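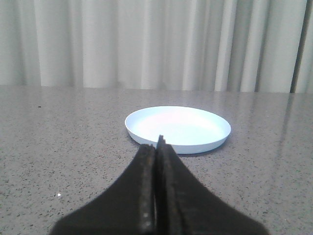

Item 1, the table-laying kit. The Plomholm kit remains on trial, and the meeting was asked whether Irkbridge wants to keep it past July. The quote covers one arm, a two-fingered gripper, a wrist camera and a support line that answers on the third ring and then puts you on hold. The kitchen side likes it. The accounts side has seen the quote. It was noted that the fingertips taper to a point when closed, which helps at the rim of a shallow plate, and that the textured strips on the inner faces are listed by the supplier as a wear part. Price of a new pair to be found out. The supplier's price list says "on application," and the meeting has learned to fear that phrase.

Item 2, the corn task. Agreed at the last meeting that the kit would be judged on one plain job before anyone let it near the good dishes: pick up the corn cob, put it on the plate, leave the plate where it is. Target is 30 tries per session. A try counts as a pass if the cob ends up lying inside the rim. A long discussion followed on whether a cob leaning on the rim is inside it. Ruled that it is, if it stays there for 8 seconds. One objection, recorded at the objector's request.
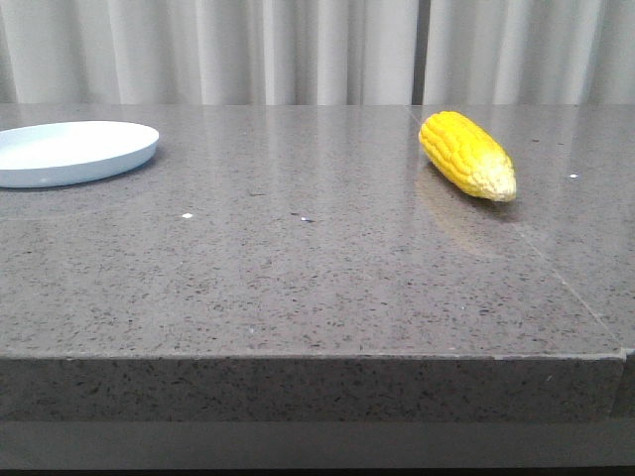
Task 2, apart: plate at left, cob at right, both toward the back of the counter.

The Godach rep has offered a rival kit with suction cups in place of fingers. The meeting wondered how a suction cup would feel about kernels. Rep to be invited to bring one and show us, with no lunch provided this time.

Item 3, software. The planner that comes with the kit is named Vlad, for reasons the manual keeps to itself. Version 3 is promised before the trial ends. Version 2 was also promised before the trial ended, and that was the previous trial. It was asked whether Vlad can be told to prefer one end of the cob. It can, on a settings page that logs you out when you save. To be raised with Plomholm again, in writing, and more politely than before.

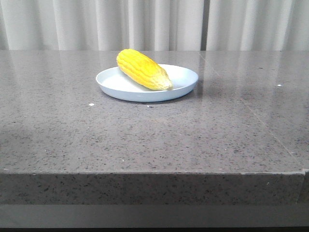
Task 2, together: cob on plate, pale end to the right.

Item 4, keep or return. Put to a vote and tied. Trial carries on to the end of the month on the present terms. Anyone wanting to change the task from corn to something else should send it in before the next meeting, with a reason. "I am tired of corn" was ruled out of order.

Item 5, any other business. The manual is missing again. Please put it back.

Closed at 4:30.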